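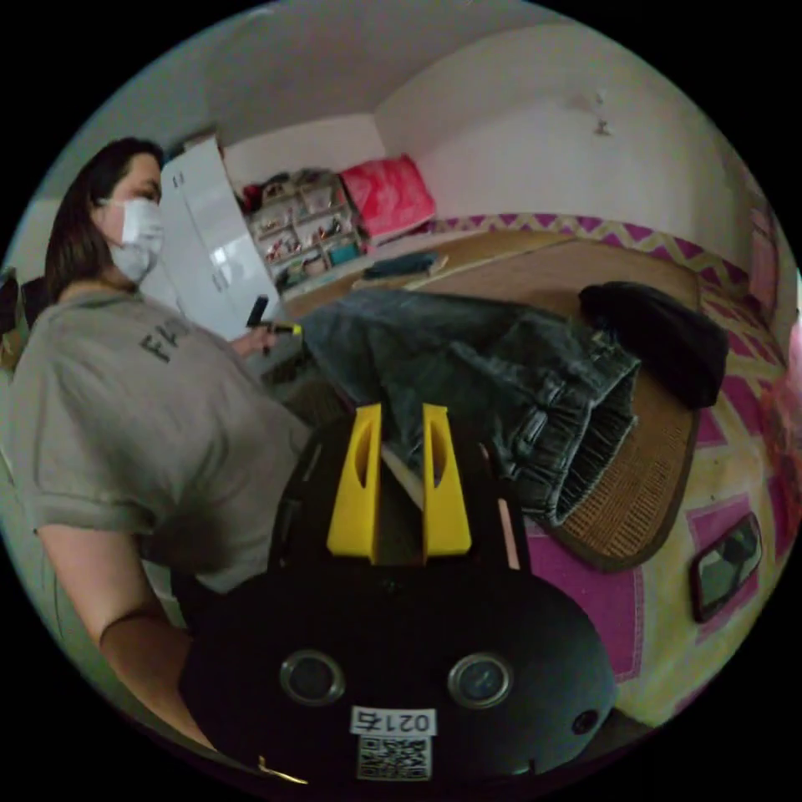

Puspita asked why a robot would need to see so many socks. She is in fourth grade in Villcombe, and she had just heard that a robot learning to do laundry might have to be shown the same job 2550 times. She thought once should be plenty. Her teacher had shown her how to fold a T-shirt one time, and she could do it.

It's a good question, and the answer tells you a lot about how robots learn.

What Puspita already knew

When Puspita folded her first T-shirt, she wasn't starting from zero. She had been picking things up since she was a baby. She knew that cloth is floppy and that it slides if you let go. She knew which end of a shirt the head goes through. Her teacher only had to show her the last little bit.

A robot doesn't have those years behind it. A pair of jeans lying on the floor and a pair of jeans hanging on a hook can look to it like two different things. It has to find out that they are the same kind of thing, and it finds out from examples.

What is an example?

An example is a recording of one job, from start to finish. Say the job is "pick up the sock and put it in the basket." A person does the job while a camera records what happens. That recording is one example.

A lot of examples are made with a gripper that a person holds in one hand. A gripper is a simple kind of robot hand. It may have only two fingers, and they open and close like the ends of kitchen tongs. The camera is on the gripper, so it goes wherever the gripper goes. Later, a robot with the same kind of fingers can learn from what the camera recorded.

Why not use a regular hand? Your hand has five fingers and can do things that two fingers can't. You can roll a sock between your thumb and first finger. If the person only has two fingers to work with, the recording shows moves the robot can make too.

Where do the examples come from?

Many come from ordinary homes. A home has rugs, shelves, toys, beds and clothes in heaps. Light comes in one way at 9 in the morning and another way at 4 in the afternoon. A robot that has only seen a bare table in a lab may get mixed up by a rug with a bright pattern. The colors can make it hard to tell where the rug stops and the clothes begin.

Suppose a family called Chong records 200 examples in their living room. If every one has the same blue towel in the same spot, the robot may learn something silly. It may learn "reach for that spot" and never learn "look for the towel." Move the towel a little and the robot grabs air.

So people change things between recordings:

They put the clothes in a new place.
They use other clothes, thick ones and thin ones.
They crumple some and fold others.
They work in another room.
They let another person do the job, as no two people move quite the same way.

What about mistakes?

People drop things. A sleeve slips out of the gripper and has to be picked up again. Some of these recordings are thrown away, such as one where the camera got covered up. Others are worth keeping. If the person drops a shirt and then picks it up, the robot can learn what to do after a drop.

Somebody also has to check the recordings. They watch them and write down what the job was. This is called labeling. A label might say "fold the jeans" or "move the phone off the rug." It is slow work. If a label is wrong, the robot learns the wrong name for the job.

Then what?

All the examples go into a computer program that looks for patterns. It makes a guess about how the gripper should move, compares the guess to what the person did, and changes itself a little. It does this over and over. Afterward the robot is tested on clothes it has never seen, in a room it has never seen. If it does badly with towels, people go back and record more towels.

Try it yourself

You need two spoons, 8 pieces of clothing and a friend. Hold one spoon in each hand and use them as your two fingers. Pick up each piece and put it in a pile. Have your friend write down where you grabbed it: the edge, the middle or a corner. Then mix up the clothes and do it again.

Did you grab each one in the same place both times? Which was the hardest to hold? Try socks last.

Words to know

Gripper: a robot hand.
Example: a recording of one job.
Label: words that tell what the job in a recording was.
Pattern: something that shows up again and again.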